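**Shelf Stocker (Confectionery and Dry Goods), Fendum Store**

Trasedska runs small grocery stores and is hiring for the evening shelf team at Fendum. The position is part time, four shifts a week, with a start in July. Applications go to the store office, attention Rasmus Baranauskienė.

## Scope of the position

The stocker is responsible for filling, straightening and fronting the low and middle shelves in the candy and snack aisle, and for the adjoining section where dark glass bottles stand on the level under the candy. The shelving is standard perforated-post racking with wire grid backs and orange price rails. Shelf heights are fixed during the season and are not to be changed without the office's approval.

Work on the lower levels is done kneeling or squatting. Knee pads are available from the store room and may be kept in the employee's locker.
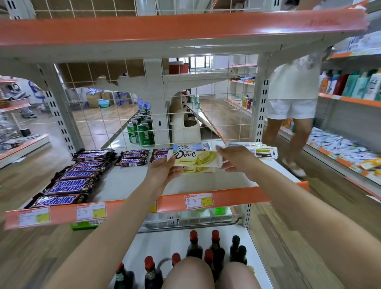
*Candy aisle, low shelf: Dove bar in hand, Snickers on the left, bottles on the level underneath.*

## Duties

- Bring stock from the store room to the aisle and open cases with the supplied safety cutter.
- Check the date code on each case before opening. Short-dated bars go to the front of the row, new bars to the back.
- Sort stray items. A bar left in the wrong group is moved to the group that matches its price label.
- Lay wrapped bars flat, logo up, in straight overlapping rows. Rows start at the back grid and run to the front edge.
- Keep each product above its own label on the rail. Labels that are missing, torn or out of line are written on the shift sheet.
- Wipe the shelf surface when a section is cleared for re-laying.
- Flatten empty cases and take them to the cage by the loading door.

The candy aisle holds 163 separate product lines at present. New staff are not expected to know them all in the first month, but are expected to read the label before placing an item.

## Method of work

Wrapped bars slide on each other and a pile will spread if it is filled from the top. The standard method is to clear a strip of the shelf, hold the existing row with one hand, and lay bars into the open strip with the other. Loose piles are taken apart and laid again. Filling over a loose pile is the most common fault found at the closing check.
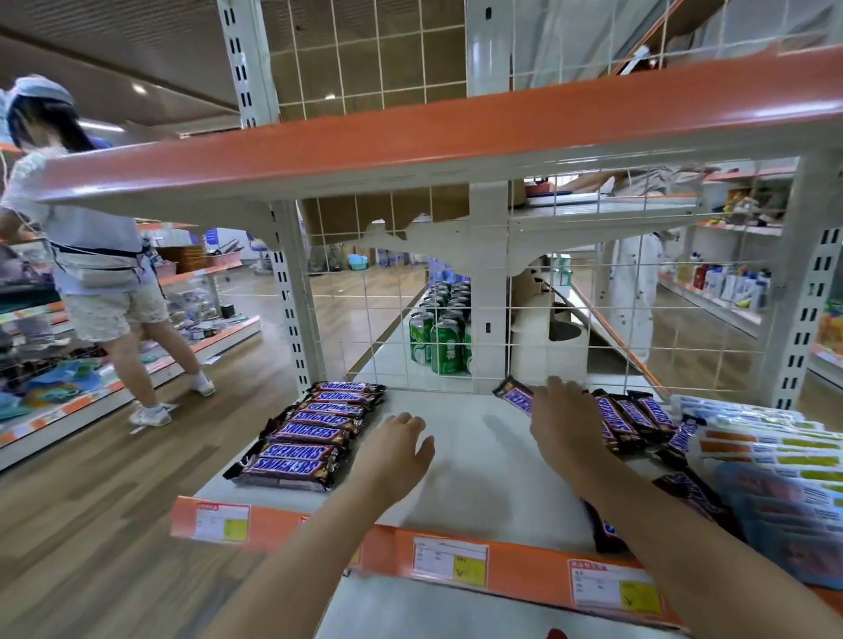 Aivar Žukauskas asked that this section also mention pace: "New people try to go fast with both hands and end up doing the same shelf twice. I would sooner have one side finished properly by the break than two sides half done. If the row is straight at the back it stays straight, so start there." His target for a trained stocker is 70 bars laid and fronted in a quarter of an hour, and this is not applied during the trial period.

Wrappers are handled by the body of the bar. Do not pull by the crimped ends. Split or opened wrappers are set aside in the damage tray and entered on the shift sheet with the product name and the number of pieces.
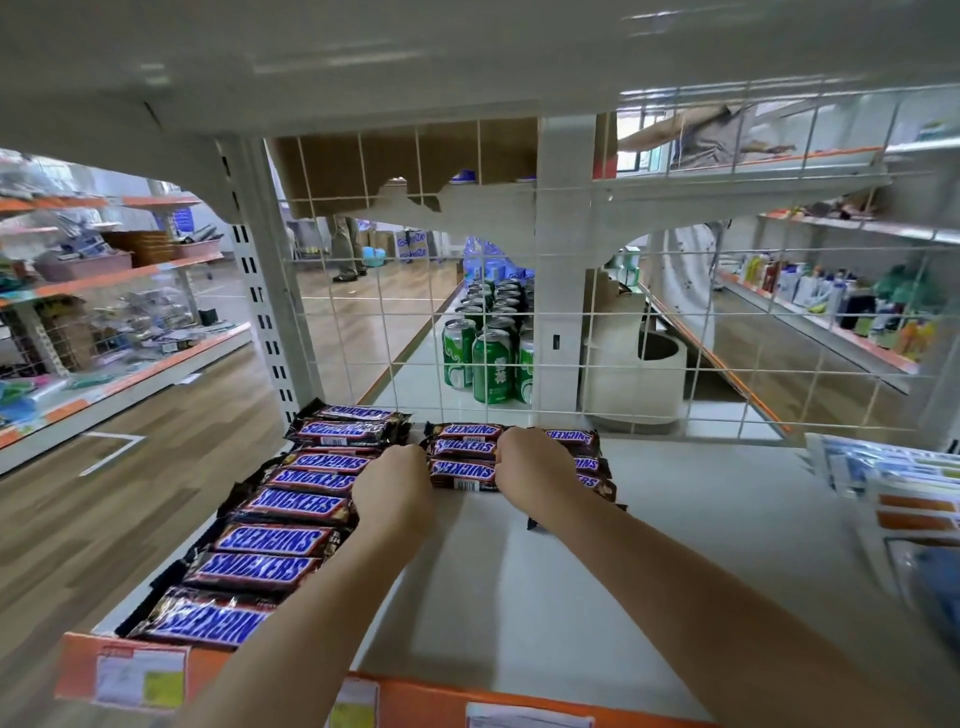
*Snickers rows during re-laying, long column on the left side of the shelf.*

## Requirements

- Age 18 or over.
- Able to kneel, bend and reach into low shelving for periods of up to 20 minutes.
- Able to lift a full mixed case from floor to cart.
- Able to read small print on labels and date codes.
- No allergy that prevents handling packaged nut or milk products.

Previous store work is useful but not required. Applicants who have worked with the Miltix stock system should say so, as training on the handheld unit can then be skipped.

## Hours and pay

Shifts run from 5:30 p.m. to 10:00 p.m., with one paid break. Pay is by the hour according to the store scale, with the evening rate added after 8:00 p.m. A one-time payment of 300 is made after the trial period is completed. Work shoes are supplied; sizes should be given with the application.

## How to apply

Send one page with your name, phone number, the evenings you can work and any earlier store or warehouse jobs. Paper applications can be left at the Fendum service desk in an envelope marked "Stocker." Selected applicants are asked to do a paid trial shift, during which they re-lay one section of the candy aisle and fill out a shift sheet.

The same position is open at the Andrade store with morning hours. Applicants willing to work at either store should write both names at the top of the page.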